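Workshop tips: sharing a table with a robot arm

Good habits for tidying, sorting and clearing jobs
Friday, October 12, 2018

A few of you wrote in after the spring page on bench vices and asked whether we could do the same for the small robot arms that are turning up in shared workshops, college kitchens and the odd very well-equipped garage. We were delighted to be asked! What follows is the set of house rules we keep at the Brollen workshop, where the favourite job for an arm is plain table clearing - cups, cans and bowls off the table and on to trays. It sounds like nothing much until you have tried it.

Please read your own maker's handbook first, and if it disagrees with us, the handbook wins.

Before you switch on

Walk round the table once, all the way. Look for cables on the floor, bags, stools pushed half under, and anything tall that the elbow of the arm might meet on its way across. People watch the gripper and forget the elbow, which swings a good deal wider than you would expect.

Agree who has the stop button. One person holds it or stands within easy reach of it, and that person does nothing else: no phone, no tea, no helping with the cups. If they need to go off, the arm is stopped first and the button handed over properly, out loud. "You've got the stop." "I've got the stop." It feels silly for a day or so and then you'd miss it.

Try the button before the first run of every session. Our first Otik button had been knocked loose from its socket and we only found out because the check was on the list.

Mark the reach of the arm on the floor. Ordinary decorator's tape is fine, though it does leave a gummy line if you let it sit from March to the autumn (white spirit shifts it, gently, on a test patch first).

Laying out the table

Start with things that can't hurt anybody if they fall. Plastic cups are lovely for this, and so are drinks cans. Keep your glass and the good china for much later on, or for never.

Leave a hand's width between items while you're learning. A gripper needs room for its fingers on both sides of a thing, and a bowl nudged up against a can will usually bring the can along with it.

Trays want to sit flat. If one rocks, put a square of that rubbery drawer liner underneath - we buy ours from Chaudhary, on the roll, and cut it with kitchen scissors. It stops the tray creeping away when a cup is set down a touch firmly, too.

Set a short job to begin with. Our beginners' sheet asks for 2 bowls, 2 cups and 2 cans and no more, and it gives a newcomer plenty to think about.

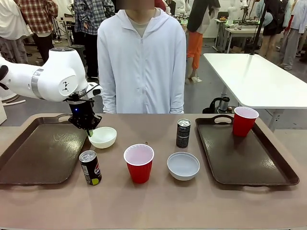
Table clearing: the gripper at the rim of a bowl, with trays to either side.

While it is moving

Hands stay down and off the table. This is the rule we say most often and the one that gets broken most often, always by kind people who see a cup wobble and reach out to save it. Let it fall. If something needs putting straight, ask for the stop, wait until the arm is still, and then reach in.

Speak up early. Anyone in the room may call a stop, including visitors, and there is no telling-off for calling one that wasn't needed.

Keep speeds low whenever somebody is standing at the table. We use the slowest setting on our Astia controller and have never felt the want of a faster one for this sort of work.

Tie back long hair, and tuck in drawstrings, scarves and lanyards.

Afterwards

Park the arm in its rest position, then switch off at the wall. Wipe the gripper fingers with a barely damp cloth, as sticky drink gets on to them sooner or later and the next cup won't let go cleanly. Never spray cleaner straight at a joint; spray the cloth.

Write up anything odd in the book, even if it seems small. A can dropped twice from the same spot is worth a line. Ours is a plain ruled notebook on a string by the door, and reading back through it on a wet afternoon has saved us more bother than any gadget we've bought.

The beginners' sheet and the floor tape plan are both in leaflet 686, which you can pick up from the rack next to the sharpening stones. Do take one for a friend.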